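4.2 Rules for placing and handover of office objects

The rules in this section were written after the first recording period in October, when we noticed that operators followed different habits for the same task. One operator let the box touch the furniture early, another kept it high until the last moment. Both habits are safe, but they give data that is difficult to compare. We therefore agreed on a short set of rules, which all sites in the Citard project now use.

The first rule concerns overhang. An object may extend past the front edge of a surface only while at least one hand stays near it. The operator should keep the fingers of this hand upright and the thumb free, so that the hand can close without a large motion of the wrist.

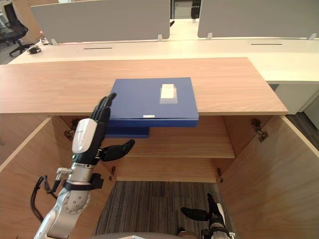 Figure 6. Blue file box over the front edge of an open cabinet, with the left hand at the box.

The second rule concerns doors. Cabinet doors are opened fully before the trial starts, and they are not moved during it. In an earlier version we allowed half-open doors, but Jaidee found that the forearm came too close to the door panel in 16 of 300 trials. The Limsakul checklist was changed for this reason.

The third rule is about the free hand. When one hand holds the object, the other should remain open and inside the view of the head camera -- it should not rest on the furniture or hang beside the body. Large flat surfaces need special care, as they can hide a good part of the workspace from the camera. In such cases the operator moves slowly and waits until the front edge of the furniture is visible again. Trials in which the edge stays hidden for more than 600 frames are marked and reviewed by a second person.
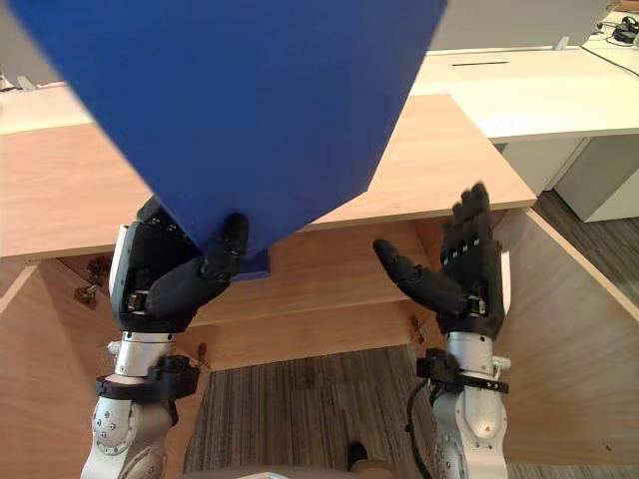
4.3 Reporting of stopped trials

Every stopped trial is reported, also when no contact took place. The report names the rule that applied and the person who gave the stop command. Of the 532 trials in the second period, all were stored together with their reports in the Flididon archive.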